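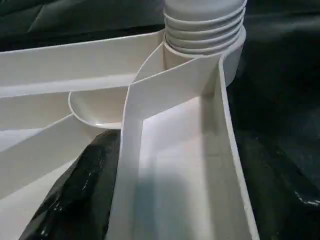

Setting depth filtering for white plastic in Stamano

The default preset claims to handle "low-texture parts." I wouldn't trust it. Matte white walls give stereo matching very little to work with, and shiny black plastic is worse.

1. Lock the exposure before anything else. Auto exposure chases the dark areas and blows out the white ones.

2. Set the confidence cutoff to 70. Kestley's guide suggests 29, which lets in junk along every thin edge.

3. Turn off hole filling. It invents surfaces, and the planner believes them.

4. Save 150 depth maps with the arm still. Plot the spread per pixel.

If the walls still flicker, more smoothing only hides it. Go back to step 1.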